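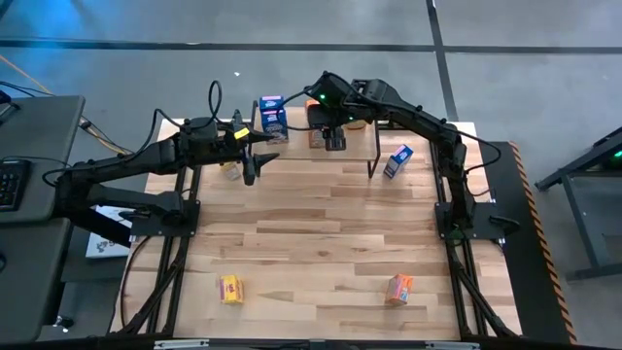

Fig. 1. The shelf task: two arms, a raised shelf and small boxes out on the table.

Gathering demonstrations: notes for week two
Telthorpe summer course, handout B
July 30, 2018

Right, last week was all about what happens to examples once you have them, and I promised this week would be about where they come from. Fair warning, I like this part far more than the training part, so I do go on a bit.

The task we'll use all through is the one in Fig. 1. Boxes start on the table, boxes end up standing on the shelf, and either arm may do any of the placing. That's the whole job as you'd explain it to a child. For the learner it's quite a lot, and most of these notes are about the gap between those two.

1. What one example contains

For our purposes an example (I'll say "episode" from here on, everyone does) is one complete go at the task. It holds the joint positions of both arms, how far each gripper is open, what the fixed camera sees, what the wrist cameras see, and one line of text saying what the person driving was asked to do. All of that is stamped against the same clock.

Please take the clock seriously! On my first project, which was called Rellar, the wrist pictures lagged behind the joint readings and we didn't spot it until training was finished. The arm learned to close its fingers a little late, every single time, very faithfully. We had 2,178 episodes by then. We did rescue them by shifting the pictures along, but it took most of August and I was not good company.

So before you record anything you mean to keep, do a clap test. Tap one finger of the gripper on the tabletop, then look at the recording and check that the tap in the picture and the jolt in the joint readings land together. Do it again after lunch. Do it again if anyone has unplugged anything.

2. Laying out the start

Look at where the boxes are in Fig. 1. Some are near the front of the table, one is lying tilted close to the right arm's rail, and one is tucked in so close to the left arm that part of it is hidden from the fixed camera. A tidy person wants to put them all in a row. Resist!

If every episode begins with a neat row, the learner finds out about neat rows and not a lot else. What you want is the sort of mess a table gets into by itself. I use a pack of cards with a sketch of a layout on each, shuffle it, and set the boxes out to match whatever comes up. My pack has 14 cards. You can make a bigger one, but do make one, as people left to choose "at random" put things in the same handful of places over and over (I've tried it on myself and I'm terrible).

Vary these:

Position. Near, far, left, right, and somewhere awkward.
Turn. Front towards you, side towards you, half and half.
Pose. Mostly upright, a few lying down.
Neighbours. Some boxes on their own, some touching.
What's already on the shelf. Begin some episodes with the shelf bare and some with it partly filled.

Leave these alone for now: the table, the shelf's place on it, the camera mounts. We'll move those in week four and watch everything fall over.

3. The two views 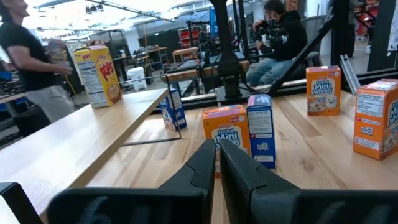
Fig. 2. From the wrist. An orange box sits straight ahead of the fingertips with a dark blue one touching it, and the shelf is off to the left.

I always ask students which camera they'd keep if they could only have one, and nearly everybody picks the fixed one because it shows the whole table. Fair enough. But look at the pair of boxes in front of the fingers in Fig. 2. Getting hold of the orange one means getting a finger down beside it without shoving its neighbour, and the wrist view is where you can judge that. From the fixed camera, an arm can easily be covering the very thing it's working on.

The wrist view has its own troubles, mind. It moves whenever the arm does, so the same box can be huge one moment and gone the next. It also takes in a good deal of the room. There are people in the background of Fig. 2, one of them blurred by movement, along with a bucket, a storage rack and a lot of bright ceiling. I leave all that in. A learner that has only met a blank wall behind the table gets into a dreadful muddle the first time someone walks past, and I'd much sooner it met people early.

What I do check is whether the background gives the answer away. Say one person always drives the episodes where the yellow box goes up first, and always stands in the same spot between goes. The learner may well pick up on the person. Swap drivers often, and mix the instructions between drivers.

One more thing on packaging. Printed cereal boxes are lovely to work with because the faces differ so much. The front of a Mini Wheats box has a big blue logo and a picture, and the side has a white nutrition panel, so a turned box looks like a different object altogether. In Fig. 2 you've got both kinds of face on show among the orange ones. If your instruction says "the orange box" and there are three of them on the table, then you've written a bad instruction! Either say which one, or word it so that any of them will do, and write down which of those you meant.

4. Driving

You'll each get a turn. A few habits to get into before then:

Go at a steady, slightly dull pace. Quick driving looks clever and makes jerky examples.
Don't stop to think in mid-air. If you need to plan, plan before you press record. Long pauses teach pausing.
Open the gripper before you arrive, not when you're already touching the box.
Pick an arm for each box and stick with it. Dithering between left and right gets learned too.
Let go, back off in a straight line, and only then head for the next one.

If you fumble, carry on and fix it. I mean this. A nudged box that gets straightened, or a missed grasp that gets a second try, is worth having, and people throw far too many of these away. The Zivosier set (you'll have it for the homework) was cleaned so thoroughly by whoever made it that there isn't a single recovery in it. Models trained on it are beautiful to watch right up until the first slip, and then they just sit there squeezing air.

The ones I do bin: wrong instruction, a camera dropped out, the driver gave up halfway, or somebody's hand came in to help. Mark them as binned and keep the files. Don't delete anything during a session, you're tired and you'll get the wrong one.

5. How long, how many

My sessions run to 11 episodes and then a break, whether or not the driver wants one. You can see the quality sag if you plot the length of each episode in order; it creeps up, and then there's a cluster of silly mistakes. After the break, it's a different driver.

As for how many you need in total, I haven't got a number for you, sorry. What I do have is a routine. Record a batch, train, watch it fail, and write down where it failed in ordinary words ("grabs both boxes when they're touching"). Your next batch should be mostly that. I find this goes much further than recording more of what already works, even though recording what already works is terribly pleasant and makes the folder look nice and full.

6. Notes to keep beside the recordings

A paper sheet is fine. For each episode: the layout card, the driver, the instruction exactly as it was read out, keep or bin, and a few words if anything odd happened. "Box slid" is enough. "Bad" isn't, because in a fortnight you won't know what you meant by it.

For each session: which boxes were out, whether the lights were changed, whether any cable was moved, and the result of the clap test. Cables especially. The wrist ones swing about in view of the cameras, and a rerouted cable has caught me out more than once.

Homework

(a) Open the Zivosier set and watch 13 episodes from start to finish, no skipping. For each one, write down one thing the driver does by habit.

(b) Make your own pack of layout cards for the shelf task. Include at least one start with touching boxes, and one where the shelf already has something on it.

(c) Write three instructions for the table as it stands in Fig. 2. One should have a single right answer, one should allow several, and one should sound perfectly clear and not be. Swap with your neighbour and see if they can tell which is which.

Reading: the Rocha lab guide, the section on driving two arms. Skip the bit about calibration, we do it differently here and I'll go through it at the bench. Bring your cards next week, and wear sleeves you can push up.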